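About Windico

Windico is a small language school on the second floor of the old Ekanayake building. Raluca Olteanu and Jianguo Wan opened it with 2 classrooms and a borrowed whiteboard. She taught Romanian and he taught Mandarin, and most of the first students were people who had married into a family and wanted to follow the talk at dinner.

We now teach 5 languages. Spanish is the largest program and is run by Yurani Cuervo. Czech is the smallest. Radomír Kopecký teaches it on Saturday mornings, with a beginner group at nine and a reading group after that.

Classes are kept small. A course runs for 32 hours, and students can join in the first week without paying a late fee. We do not give grades. At the end of a course the teacher writes a page on what you can do and what to work on next, and you take it with you to the next level.

The school closes for most of August. The office still answers mail then, but more slowly.
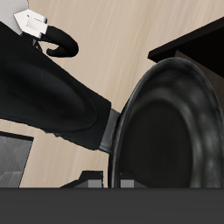
Our lending library has 1000 books, most of them given by former students. Dictionaries stay in the building. Everything else can go home for a month, and longer if you ask at the desk. The children's shelf is mainly in Spanish and we would be glad to have more in Czech and Romanian.

Yatziri Ponce handles enrollment and placement interviews. An interview takes a few minutes by phone or in person, and complete beginners can skip it.

Contact | Copyright Windico Language School | Back to top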